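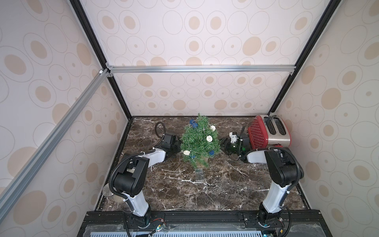
Brown marble-pattern top, cream wallpaper with ovals

Dull rings on dark brown marble – polish or leave alone?
Posted by Emese Bodnár in Surfaces and Stone

We moved into a house in September that has a dark brown marble counter in the pantry. The previous owners left no paperwork. There are now three dull rings near the sink where somebody set down cut lemons and a bottle of vinegar cleaner. They don't wipe off with dish soap. I can see them from the side when the light is on, but my fingernail doesn't catch on anything.

A local shop quoted me 300 dollars to come out, and a neighbor says to just put sealer over it. Can I fix this myself, and does sealer do anything for marks like these? I have a random orbital sander but have never used it on stone.

Callum Fairclough
Those are etch marks. The acid took the polish off. Sealer won't bring the shine back, it only slows down stains soaking in, so skip that for now.

Leave the sander in the garage. For light etching, buy marble polishing powder and a white felt pad for a drill. Wet the spot, put down a spoonful of powder, and work it on low speed for a couple of minutes until it turns to paste. Keep it wet. Wipe, rinse, dry, look at it from the side. Repeat if needed.
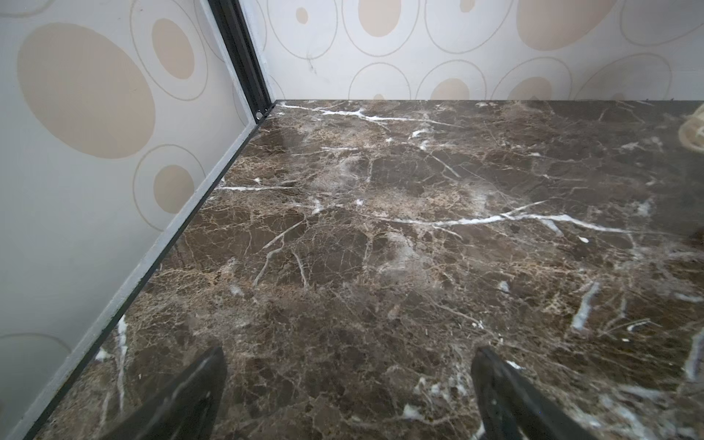
If you can feel the mark, powder alone won't do it. Then you need hand pads, wet, going up through the grits. I start at 900 if the mark is barely rough and finish at 2000 before the powder. Dark stone shows every scratch you leave behind, so try it first in the back corner under the toaster or wherever you keep one.

Also make sure it is real marble. Put your palm on it and look at the edge. If the pattern stops at a seam or the edge is a strip glued on, it could be laminate, and polishing powder will wreck it.

Aarti Pal
Agree with the above. I would add tape along the wall – the paste splatters and it dried onto my wallpaper.

Hajnalka Antal
We paid for ours and it was worth it. Use a cutting board for lemons.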